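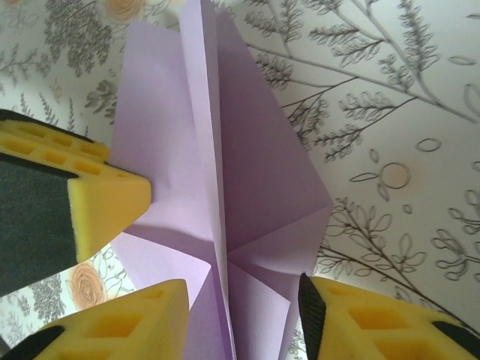
How to compare soft gripper fingers using one sheet of origami paper

Posted 2021-04-29 by Rodica Cozma

If you have a drawer full of gripper fingers and no idea which set to bolt on, fold some paper! I've been testing fingers on the bench at Flenthorpe this spring, and a half-folded origami base has taught me more than all the blocks and bottles I used before. Paper shows everything. Squeeze too hard and you get a dent that stays there. Squeeze too little and the flaps spring open.

This tutorial covers the setup I use, the test itself and how I score it. You need an arm with a wrist camera, at least two sets of fingers that fit the same gripper body, and a pack of origami paper. A pack of 100 sheets will last you a good while. I like a pale color such as lavender, where the creases and shadows are easy to read on camera. Very dark paper hides them.

Step 1: Prepare the surface

Clear the bench and put down something flat and smooth. I work on a white sheet with a printed pattern of grey ferns and peach roses. The print is handy for spotting slips: pick a leaf near a corner of the paper, and if the corner has moved past that leaf between two saved images, the paper slid. Tape the sheet down at all four corners first, or you'll be measuring the wrong thing (I lost an afternoon to this).

Step 2: Fold your test bases

Fold by hand up to a stage where you have a raised center ridge and several loose flaps. It doesn't have to be a particular model, but every base in the comparison has to be the same. Make 9 of them for each set of fingers and run a fingernail down every crease. Leave them overnight before testing. Fresh folds are springier, and you don't want one set of fingers getting the easy paper.

Step 3: Mount the fingers and check the camera

Fit the first set and open the gripper all the way. Bring the arm down over a base and look at the wrist view. You want the center ridge and the fingertips visible together. With three fingers, expect them to take up a good part of the picture. On my yellow foam set, one finger comes in from the left and the other two from the lower left and lower right, which leaves plenty of the upper part clear.

Lock exposure and focus now. Soft, even light is best. A single desk lamp throws hard finger shadows that look just like creases, and you will waste time chasing them.

Step 4: Close slowly

Start with the lowest force setting your controller allows. Close until the first finger touches the paper, stop, and save an image. Then close in small steps, saving an image after each one, until all the fingers are pressing and the base stops shifting.

Write down the setting at that point. Our controller is a Presteo and its force number has no unit on it, so I just log the raw value. My first good hold with the foam set came at 3268. That number means nothing on your machine, so please don't copy it! Find your own, then keep it fixed for the rest of that set.

Step 5: Hold, lift, release

Hold the base for 7 seconds. Lift it a finger's width, lower it and open the gripper. Save an image before the lift and another after release. Repeat with the remaining bases, using a fresh one every time - a base that's been squeezed once is already softer along the ridge.

Step 6: Score each run

I give one point for each of these:

The ridge is still straight after release.
No new dents where the fingers pressed.
The large side flap stayed where it was.
The base came back down within the outline it started from.

Add up the points for the set, swap fingers and start again from Step 3. Don't skip the camera check after a swap. Finger length changes the view more than you'd expect.

What to look at when you compare

Contact surface first. The lower-right finger on the foam set has a black rubber strip with fine horizontal grooves along its leading edge, and grooves like that are worth a separate look on paper. Inspect the base under a side light for faint lines.

Then the shape of the tip. A wedge tip can reach in beside a tall panel, while a blunt one needs more room. I also compare cut-outs. My yellow fingers have rows of small openings on some faces and bigger square recesses elsewhere, so I log which face was toward the paper on every run.

Next up for me are the Villalobos silicone fingers and a two-finger set from Clevero, same paper, same steps. If you run this with your own gripper, send me your score sheet and your finger photos. I'd love to put them side by side!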